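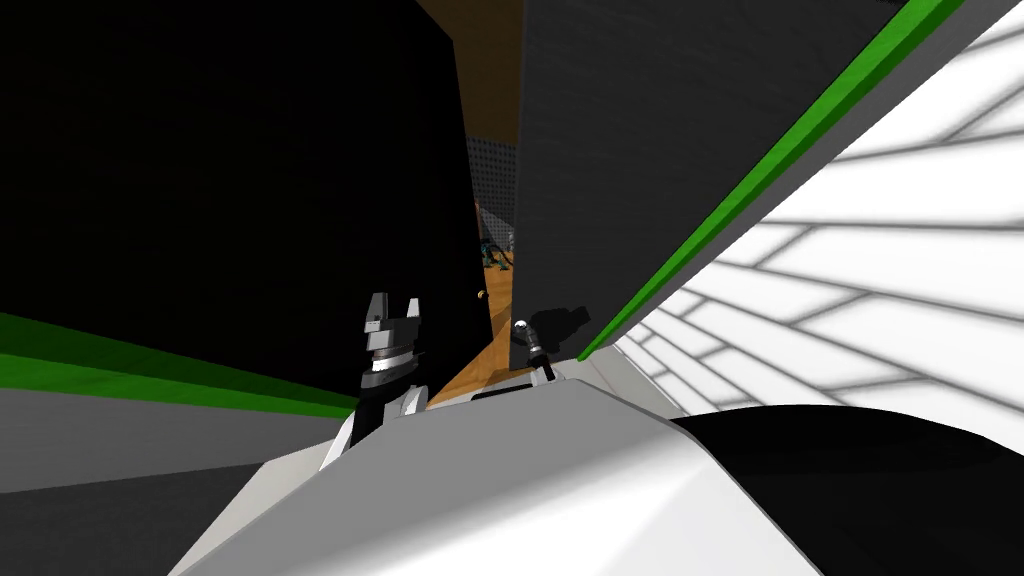 *black, dark gray and that green stripe, against the tile wall*

**Green trim in a small kitchen – talk me out of it (or into it)**

**mossybanks** – 22/04/2022
OK so I've been stuck on colors for our galley kitchen since January and I need outside opinions because my household is useless. I want dark cabinets, white tile with gray grout, and then one skinny line of really bright green running along the edges. My other half says it'll look like a sports shoe. The room is tiny and there's one north window, if that matters.

Tile quote from Stornilby came in at $1,494 and I haven't put down a deposit yet, so now's the time to yell at me.

**gravyboat77**
Sports shoe made me spit out my coffee. I like it though! Dark cabinets with nothing to break them up can feel like standing in a closet, and a thin stripe wakes the whole thing up. Do it.

**tallpine_reno**
I'm going to be the grump. Bright green is the first thing you'll be sick of. We had lime backsplash in our last place and by year two I was cooking with my back to it. Keep the black and gray, get your green from dish towels and a plant.

**mossybanks**
@tallpine_reno a whole backsplash is a LOT more green than a stripe, come on. This would be an inch wide, maybe less.

**tallpine_reno**
An inch wide and going everywhere. Your eye goes right to it, that's what stripes are for. Your kitchen though.

**Dot_in_Usstead**
What paint are you using for the green? I did my pantry shelf edges in Zamani enamel and it chipped every place a can touched it. Went back over them with Esomo and they've held up fine with two kids slamming stuff around. Takes forever to cure, so plan on takeout.

**gravyboat77**
Seconding Esomo, thirding the takeout

**quarterround**
Had zero trouble with Zamani on my trim, for the record. Did you sand and prime first? Everybody blames the enamel and then you find out they painted straight over factory gloss.

**Dot_in_Usstead**
I sanded AND primed, thank you. 3 coats.

**quarterround**
Fair enough, maybe a bad can. I'd still try the cheaper one on a scrap board before spending more.

Bigger thing for me is the grout. Gray lines on white tile are busy all by themselves, and in a narrow room they all seem to race off toward the far end. Add a stripe next to that and it could get jumpy. Have you thought about a lighter gray? Ours is one step off white and it hides spills just as well.

**mossybanks**
Huh, I hadn't thought about the grout at all, I picked it because I hate scrubbing. I'll ask Stornilby if they've got a paler one. They wanted $205 extra for "premium" grout and I said no without even asking what it was, so that might be a dumb phone call.

**tallpine_reno**
See, now the grout idea I agree with. And get the stain-resistant stuff, whatever they call it. I skipped it once and regretted it every spaghetti night.

**gravyboat77**
Can't you do green tape first? Painter's tape comes in green! Run it along the cabinet edges and live with it for a few weeks before you buy anything.

**mossybanks**
@gravyboat77 that is so simple I'm embarrassed. Going to the hardware store after lunch. If I still like it by the time the tape starts peeling – I'm painting it, sorry tallpine.

**tallpine_reno**
I'll bring sunglasses.

**Dot_in_Usstead**
Post the tape when it's up! And don't leave it on too long over fresh paint, ask me how I know.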